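Gisska Tabletop Kit: Set-up and Recording Guide

Section 4. Recording your first demonstrations

Last revised 01/04/2023

By now you should have the camera fixed, the markers stuck down and the recorder talking to your computer (if it isn't, go back to section 3, I'll wait). This section is the fun bit! You're going to show the system how a job is done, over and over, until it has enough examples to have a go itself. I've used the tray task all the way through because it's the one I learned on, and it's forgiving.

What you need on the table

A shallow tray with low sides. One small object to pick up. The glove and its wrist strap. The marker cube. Everything else can live at the edges or under the shelf. I used to clear the whole table before every session and I've stopped bothering. A bit of household stuff along one side does no harm, and a model that has only ever seen a bare table tends to get flustered when somebody leaves a mug out.

Do keep the space in front of the tray free, though. That's where your arm will be travelling.

4.1 Getting ready

1. Put the tray near the middle of the camera view. Close is good enough. You'll be moving it later anyway.

2. Put the glove on and fasten the strap at your wrist. Snug, but you should still be able to bend your hand back comfortably. Wear a long sleeve in a plain dark colour if you have one.

3. Set the marker cube down with a printed face upwards. Keep it flat on the table and don't let your sleeve drag over it.

4. Open the recorder and choose New Set. Give the set a name you'll recognise in six months. Mine are all called things like "enden tray left" and I still get them muddled, so perhaps do better than me.

5. Check the preview. The tray and the top of the cube should both be in full view with your hand resting on the table.

Note: the Salgado recorder starts a new file each time you press the pedal. The older Jurkholm one doesn't, it keeps everything in one long file and you have to split it yourself afterwards. If you're on Jurkholm, leave a good pause between goes or you'll be swearing at the timeline all evening.

4.2 Recording one demonstration

1. Rest your hand at the side of the table, away from the tray.

2. Press the pedal and wait for the beep.

3. Reach for the object at an ordinary speed. People go terribly slowly the first time, as if they were carrying soup, and then the system learns to be slow too.

4. Take hold of it, lift it a little way clear of the table and keep it upright. I like a small bottle for this, gripped round the cap, with the fingers wrapped and the thumb pressing on the side. 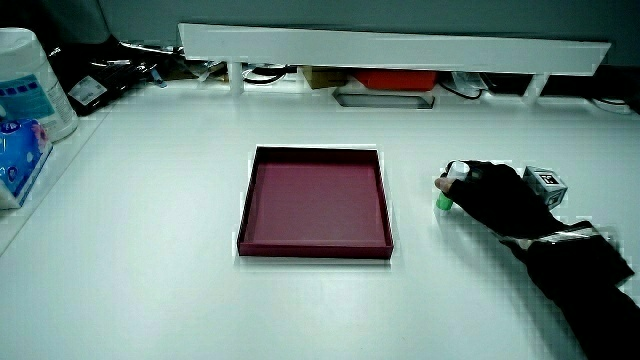

5. Carry it across and put it down inside the tray. Let go fully before you move your hand away.

6. Bring your hand back to where it started and press the pedal again.

Caution: don't reach across the cube with your forearm. If the top marker disappears for more than 3 seconds the recorder drops the file, and it won't tell you until the end of the set. (Yes, I've asked for a warning sound. It's on the list.)

4.3 Fumbles and second tries

You will drop things. If the object tips over and you can stand it up again in one easy movement, carry on and keep the file, those are useful. If it rolls off the table, stop, press Discard and start again. Don't pick it up off the floor with the recorder running, the glove tracking goes all over the place.

Caution: keep caps screwed on tight, and don't use anything filled with liquid near the power lead.

4.4 Mixing things up

After every ten good goes, change something. Shift the tray a hand's width. Start with the object on the other side. Turn the bottle round. Open a blind or switch on a lamp. My first set in February had 146 demonstrations and the tray never moved once, and the poor thing could only find that exact patch of table. The next set had 283 with plenty of shuffling about and it was so much better, I nearly cheered.

Note: move the cube only between sets, never in the middle of one. If you knock it, end the set and begin another.

4.5 Saving and checking

Press End Set and leave the glove on until the light goes off. Then watch a handful of files back at double speed, picking from the start, the middle and the end. A set can hold up to 2000 files, but please don't try to fill one in a day, your wrist won't thank you.

Labelling is covered in section 5.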